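Das Zimmer zur Probe

In der Anzeige hatte gestanden, das Zimmer sei ruhig, hell und auf Wunsch sofort zu beziehen. Auf Wunsch, dachte sie, als ob es hier je um Wünsche gegangen wäre. Die Firma Soliman vermietete im Lilluvell 57 Zimmer, und jedes davon war angeblich das letzte freie. Sie hatte trotzdem unterschrieben, für 22 Tage zur Probe, weil der Zug nach Poltley nur zweimal am Tag fuhr und sie den zweiten verpasst hatte.

Sie stellte den Koffer ab und prüfte zuerst das Bett. Man konnte ihr viel erzählen über Matratzen. Der Vermieter hatte von 3000 Federn gesprochen, mit einem Gesicht, als hätte er jede einzelne selbst gebogen. Sie drückte mit der Faust hinein und spürte Federn, gewiss, aber ob es 3000 waren oder 80, das sollte ihr erst einmal einer beweisen.
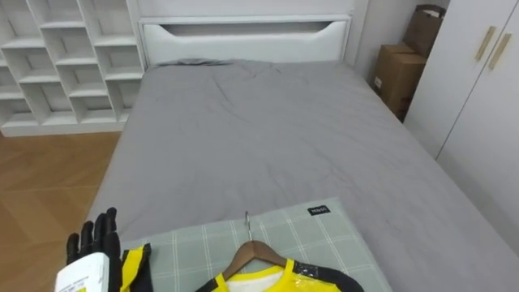 Das Trikot wollte sie eigentlich längst los sein. Sie hatte es im Mai gekauft, nach einem Spiel, von dem sie nur die erste Hälfte verstanden hatte, und seitdem zog es mit ihr um. Nun lag es mit seinem gelben Kragen auf der karierten Unterlage, der Holzbügel steckte noch darin, und auf der Brust glänzte ein Stück Folie. Angeblich blieb so etwas im Wert, wenn man es schonte. Der Händler bei Cleser hatte das gesagt, und der Händler bei Cleser hatte auch gesagt, Gelb stehe jedem.

Sie überlegte, ob sich das Auspacken überhaupt lohnte. Wer auspackt, gibt zu, dass er bleibt - und zugeben wollte sie vorerst gar nichts. Andererseits knitterte im Koffer alles, und am Montag musste sie irgendwo im Haus Cleser einen ordentlichen Eindruck machen, bei Leuten, die sie noch nie gesehen hatte und denen sie schon jetzt nicht traute.

Also hängte sie zwei Blusen an die Tür. Dann setzte sie sich ans Fußende und horchte. Ruhig, hatte es geheißen. Unten schlug jemand Schubladen zu, eine nach der anderen, mit langen Pausen, als suchte er etwas, das er selbst versteckt hatte.
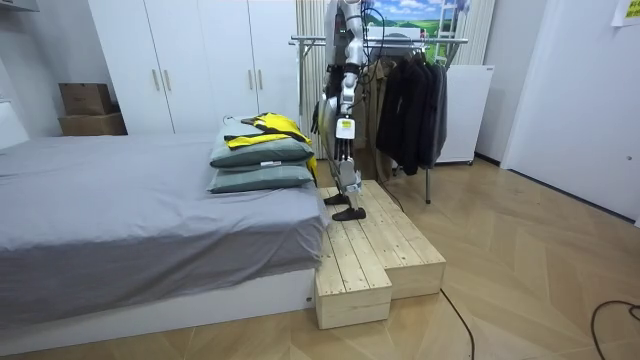

Die beiden Kissen und das Holzpodest am Fußende.

Das Podest hatte in der Anzeige »Lesebühne« geheißen. Sie fand, es seien Bretter, und zwar solche, an denen man sich im Dunkeln das Schienbein stieß. Wozu brauchte ein Mensch Stufen neben dem Bett? Der Vermieter hatte auf die Frage gelächelt und vom Raumgefühl gesprochen.

Sie nahm das obere Kissen und roch daran. Waschmittel, sonst nichts. Das machte sie beinahe misstrauischer als der Rest. Sie legte es zurück, genau auf das andere, und schob den Koffer mit dem Fuß ein Stück weiter weg von der Tür - nur ein Stück.

Unten ging wieder eine Schublade. Diesmal blieb sie offen.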